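Gray concrete floor in converted garage – seal it, paint it or leave it bare?
Posted in Floors and Basements

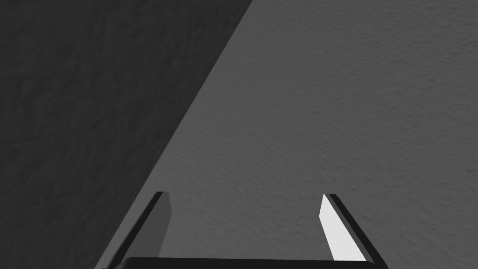

Textured gray surface, computer render

We bought a house in Nosville in January and the garage is going to be a sewing and laundry room. The slab is 300 square feet, poured when the house was built as far as I know, and it has never had any coating on it. It gives off a fine dust. I sweep, and two days later there is dust on everything again, including fabric.

I have one quote for a two-part epoxy at $2,370 and one for a clear penetrating sealer at $1,351. Both include cleaning and filling two cracks near the side door. I can do the work myself if it's not too hard. The room has a small heater but no floor drain, and the washer will stand against the back wall.

I don't care much about looks. I want the dust to stop and I don't want it slippery when I come in with wet shoes. Which way would you go?
Yutong Lu

garagedoor_pete
Epoxy. Did mine six years ago and it still looks great. Get the kind with flakes.

Seltovach
Before you pick anything, test for moisture. Tape a square of clear plastic to the slab, seal all four sides and leave it for a full day or longer. Do it in two or three spots, one of them by the back wall. If there is water under the plastic or the concrete has gone dark, don't put epoxy on it. It will lift in patches and you'll be grinding it off.

Second test: pour a spoonful of water on the floor. If it soaks in, a penetrating product can get in too. If it beads up, somebody has put something on that slab before you, and it has to come off first.

For dust alone I would use a densifier, the silicate type. It reacts with the concrete and hardens the top layer. It doesn't leave a film, so the texture you have stays and it won't get any slicker. You put it on with a pump sprayer and a soft broom, keep it wet for as long as the label says, then rinse off what's left. I did our shop floor on a Wednesday and moved the benches back that weekend. Material for mine came to $64, but that was a smaller room, so check the coverage on the jug.

Fill the cracks first and let the filler cure. A densifier won't stop detergent stains – put a tray under the washer.

Yutong Lu
Thank you. Water soaks right in by the door. Plastic is taped down in three places now.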